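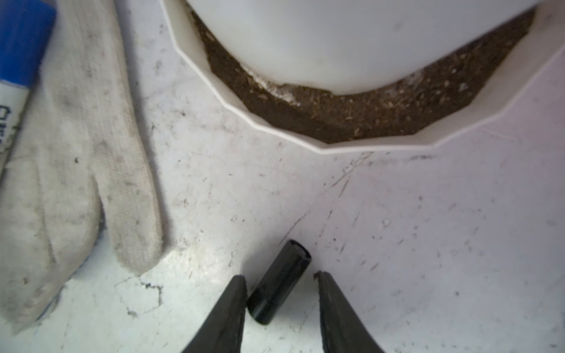 Re: White crust on the soil, should I be worried?

List home | Archive | Join | Leave | Search the archive

Hello Abimbola, and hello everyone,

Abimbola Ogundipe wrote:
> Hi all, I've got a plant in a plastic pot on the kitchen windowsill
> and there's a pale crusty stuff all over the top of the compost.
> It doesn't brush off. I water from the tap and feed it when I
> remember. Is it mould? Do I have to repot the whole thing? I've
> only had it since December and I'd hate to kill it already.

I don't think it's mould, no! Mould tends to be fluffy and this sounds crunchy. My money's on limescale or leftover feed, and I've got the same business going on in the white pot at the top of this message, a pale crust right along the join where the soil meets the big white thing sitting in it. The pot's the one with the many-sided rim, if anyone remembers me going on about it. I still like it very much, though it's a pain to wipe round all those corners.

What I do (and I'm sure somebody will tell me it's wrong) is scrape off the top 2 cm with an old dessert spoon, bin it, and fill back up with fresh compost. I've been using the Danari one from the garden centre, which has bits in it but I don't mind bits. Then I water with rainwater for a while if the butt's got any in. Ours is hard water here, the kettle is a disgrace, so it does come back. I seem to be doing it every 6 months or so.

You don't need to repot unless the roots are coming out of the bottom. If they are, go up one size and no more, I once moved a peace lily into something enormous and it sulked for two years.

Wear gloves if you've got a cut or dry hands, the dust gets into everything. Mine are just the cheap knitted cotton ones, white when they were new, and they've now got grey smudges that no amount of washing will shift. I have tried! Ngozi Etim swears by the Ranel rubber-palmed sort but I find I can't feel what I'm doing in them, and my fingers get hot.

And go easy on the feed, half of what it says on the bottle is plenty over winter.

Does anyone have a trick for getting scuffs and soil marks off a pale worktop, by the way? I've tried bicarb and it did the dirt but the scratches are there for good, I fear.

Let us know how you get on, Abimbola, and tell us what the plant is!

Page last updated: December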